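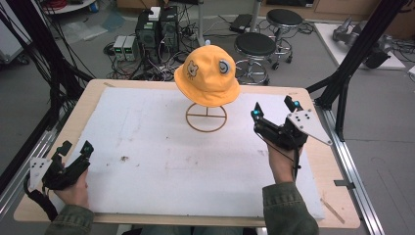
Yellow bucket hat with bear face, on its stand

From: Thảo Võ
To: political-lives list
Date: 15 Jul 2020
Subject: Re: [political-lives] Ostberg biography, paperback vs. hardcover

Torbjørn Strand wrote:

> I picked up the paperback of Birger Strömberg's life of Ostberg last week
> and I'm confused by it. My library has the hardcover and I had read the
> first half of that one in the winter. The paperback has 13 chapters like
> the hardcover, but the chapter on the Himby harbor vote is a lot shorter
> and the story about the phone call the night before is gone. There is
> nothing on the copyright page about a revised edition. It only says
> "first paperback printing."
>
> Did I get a bad copy? And is it still true that the book was written
> without any help from the family? The back cover of the hardcover said
> "unauthorized" in big letters and the paperback doesn't say it at all.
>
> Also, if somebody knows whether the source notes are online, I would be
> glad to have the address. The paperback doesn't have them.
>
> Torbjørn

Torbjørn,

Your copy is fine. They are all like that. I have both editions and went through them side by side in the spring when I was writing it up for our newsletter, so I can answer most of this.

The phone call was in chapter six of the hardcover. Strömberg had it from one person, who was not named, and the claim was that Ostberg called the council chair at home and offered to drop the ferry subsidy fight in return for two votes on the harbor. After the hardcover came out, the chair's former secretary wrote to Skjelbred (the publisher) and said the chair was in the hospital that night and had no phone in the room. Skjelbred asked Strömberg for his notes. I don't know what he sent them. The next thing anyone outside saw was the paperback with the passage cut and the pages around it reset to close the gap.

There are smaller changes too. These are the ones I found:

- Chapter 2: the year Ostberg left the teachers' union is corrected.
- Chapter 6: the phone call is out, along with the page and a half after it that depended on it.
- Chapter 9: "close friends say" is now "one former colleague says" in two places.
- Chapter 11: the budget table has a new bottom line. The old one did not add up.
- Photo section: two captions were switched in the hardcover and are now right.

I think the book is better for the cuts, but they should have said so on the copyright page. A reader who cites the hardcover for the phone call has no way of knowing the author has dropped it. I have already seen it repeated as plain fact in an article on port politics, with the page number.

On "unauthorized": the word was accurate for the hardcover and I believe it is still accurate. The family did not sit for interviews. The daughter did let Strömberg see some of the campaign diaries, but only late, and only for the last two campaigns. He thanks her for it in the paperback in one line at the end. My guess is the marketing people took the word off so the paperback wouldn't look like an attack book. The hardcover jacket sold it as one, which was a bad fit for what is mostly a slow and fair account of a county politician's working life. Anyone who bought it for scandal would have been bored by chapter three.

Since you asked about the notes, the hardcover has them in the back, before the index. For the paperback they were moved to the publisher's site to save pages. The link printed in the book goes to Skjelbred's front page and you have to look under the author's name from there. The file is the old set of notes, so the numbers for chapter six no longer line up with your text. From note 3 of that chapter on you have to count backward. It's annoying but it can be done.

Lovisa Lindqvist's book on the same years, Konel and the Coast, is the one I would put next to it. She covers the harbor vote from the council side and prints the roll call in full. She doesn't mention any phone call. She was working from the minutes and the Himby paper, and she had the chair's own letters, which Strömberg did not. It's drier, and she has little interest in Ostberg as a person, so you want both.

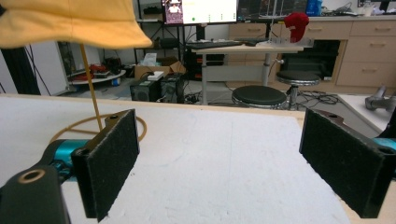
Which edition should I cite if I'm only using the early chapters?

Use the paperback, and say in your note that it is the paperback. The text of chapters one and three through five is the same in both, but the page numbers drift by a few from the start, and the date in chapter two is only right in the later one. If you need to point to a source note, give the hardcover page for the note itself.

That came to me off list from two people after my newsletter piece, so I'm putting it in here as well.

A few other things while I'm writing.

Tormod Halvorsen asked last month how well the book sold. The only number I've seen is 2326 for the hardcover, from a talk Strömberg gave at the Himby library in December. He said it himself and nobody asked if it included returns. For a book on county politics from a house that size I would call that good. I have no number for the paperback.

Tormod also asked if there would be a second volume on the years after Ostberg left office. Strömberg was asked the same thing at the talk and said he was done with the subject. He is working on something about the ferry company. Lindqvist may be the better bet for the later years, as her last chapter stops at what looks like a place to pick up again.

If anyone has a review copy of the hardcover (the one with the gray paper cover), I would like to know if the phone call is in it, and in the same words. I've heard that the passage was longer in proof. I can pay for scans or postage. Write to me directly and leave the list out of it, the attachments bounce anyway.

Torbjørn, if your library is thinking of getting rid of the hardcover now that the paperback is out, please ask them to keep it. With the notes in the back it is the only complete copy a reader there can check against.

Thảo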